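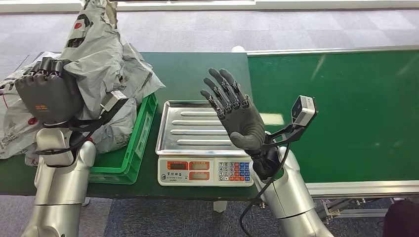

Marcelino Barros had been up since five when I met him, and he wanted to talk about thumbs. "Everybody asks about the fingers," he said, pulling out a stool for me. "Ask me about the thumb. The thumb is where your money goes."

I'd come to Skanisness to hear how he and Reinaldo Paiva have spent the winter, which was mostly in the company of plastic bags. The two of them test robot hands for firms that pack and weigh small goods. Since January they've been comparing two makes, the Rerkberg and the Mekau, on the same pair of arms, doing the same dull job: get hold of a bag, bring it to the scale, put it down flat, let go. I do that at the greengrocer's without thinking. It took them 3864 tries to fill the spreadsheet.

"Bags are horrible," Reinaldo told me, quite cheerfully. "A box stays a box. You grab a bag and it's a new shape, and then the one underneath comes along as well." He reckons the double pick is their commonest fault by miles, and it happens with both hands. The Mekau closes faster, which looks great when you have visitors, but it tends to scoop up a neighbour. The Rerkberg is slower and a bit gentler, and he's fond of it in the way you're fond of an old car.

Marcelino isn't fond of it at all. "He likes it because he fitted it. I had to write the code that tells it when to stop squeezing!" They've been having this argument for weeks, I gathered, and neither of them is in a hurry to finish it.

I asked why they bother with five fingers when a simple two-jaw gripper costs so much less. They did try one first, a Stojanovska, and ran it for 300 picks before taking it off. It was fine on a full bag with a decent neck to pinch. On a crumpled heap it mostly came up with a corner – and then dropped the corner on the way over. "I'd still buy it for jars," Marcelino said. "I'd buy it tomorrow for jars."

Then we got on to cameras, and I'm afraid I lost the thread for a while. The short version is that the little camera out at the wrist does more good than either of them expected. Shiny plastic under ceiling lights is all glare, so a view from high up can't always tell a fold from an edge. From the wrist you get in close and come at it from another side. Moving the bracket took one afternoon, and Reinaldo says it helped more than 12 days of fiddling with grip force. He sounded rather cross about that.

And the scale? I'd assumed it would be the easy bit. "It's easy if you let go properly," said Marcelino. A finger left resting on the bag spoils the reading, so the hand has to open right out and back away before anything gets written down. The Mekau does this better, he says, and Reinaldo, looking at the floor, agreed.

They have another 600 picks booked with each hand, this time with the belt running. I asked which one they'd put their own money into. Reinaldo said the Rerkberg. Marcelino said the Mekau, with the Rerkberg's thumb on it, and went off to put the kettle on.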